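Automation at the Kereama repair center

The Kereama repair center is a workplace in Grovville that sorts, tests and repackages returned household goods. It is operated by Wisora, a logistics company, and is known mainly for the gradual introduction of robot arms into work that had been done entirely by hand. The program began as a trial at 10 workstations and was later extended to most of the building. The center employs 200 people.

Background

Before the program, returned goods came to the center in mixed loads. Workers opened each package, checked the item against its paperwork, tested it, cleaned it and placed it on one of several outgoing shelves. The work was varied but physically tiring, and lifting and reaching injuries were the most common cause of absence. Wisora first considered a fixed conveyor system with scanners. The plan was dropped in December, at the end of a review which found that the goods were too different in size and shape for a single line.

The company then turned to Etov, a supplier of control software for two-armed and single-armed machines. Under the agreement between the two firms, Etov provided the software and training, while Wisora kept control of staffing, work rates and the layout of the building.

Simulation and preparation

New tasks are first built and run in computer simulation. A simulated room holds a table, a robot and a changing set of objects, and the materials of the walls and floor are varied so that the software does not come to depend on one background. The views that the software receives are also shown to the staff who will later supervise the machine. Many of them had never seen a task from the position of the arm itself, and the training course gives a good deal of time to reading such views.

Rendered views from a simulated room: an open gripper where brick meets stone, then a two-armed robot at a dark table.

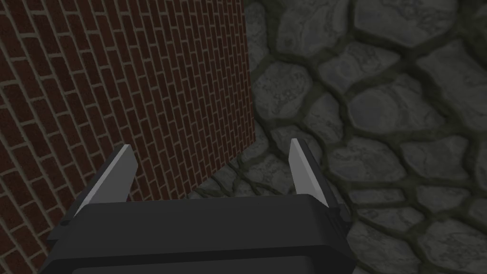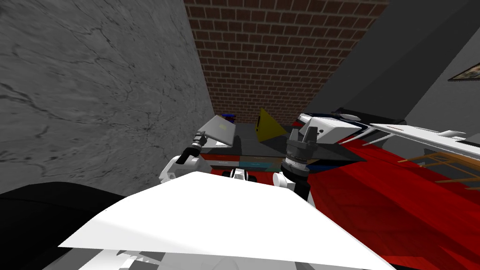

A task moves from simulation to the floor only after a supervised period, during which a worker stands at the station and may stop the machine at any time. The stop is recorded without the name of the person who made it. This rule was requested by the employees' council, whose members were concerned that workers would hesitate to interrupt a machine if stops were counted against them.

Effects on work

The clearest change has been in the division of tasks. The arms take items from the table, turn them for inspection and set them down at the next position. People handle opening, fault finding, small repairs and any item the software cannot place in a known group. The last of these has grown into a separate job, known inside the center as exception handling, and it is paid at a higher grade than general sorting.

In an internal survey, 84 employees said that their work had become less tiring, and a smaller group said that it had become more closely timed. Both findings were repeated in later interviews. Workers in exception handling described long quiet periods followed by several difficult items at once – a pattern that was rare under the older arrangement, when each person set a pace for the whole table.

No position was ended during the first stage of the program. Some temporary contracts were not renewed in the second, and the number of evening shifts was reduced. Wisora stated that the reduction followed a fall in the volume of returns. The employees' council disputed this account and asked for the monthly figures, which were released on January 29, 2025.

Training

All staff at automated stations complete a course of 100 hours, given during paid time. It covers safe distances, restarting a stopped arm, basic fault reports and the use of the simulation software. Staff who finish the course may apply to join the group that prepares new tasks. Members of this group arrange objects in the simulated room, watch the trial runs and write notes on grips that are likely to fail with real goods. Several of them came from the old sorting tables, and their knowledge of how items are usually packed has been used in the order in which tasks are added.

Reception

The program has been discussed at regional meetings on employment in Grovville. Supporters point to the lower number of injuries and to the new pay grade. Critics have noted that older workers are less often found in the task preparation group, and that the course is offered only in the daytime. An evening version has been announced, but a starting date has not been set.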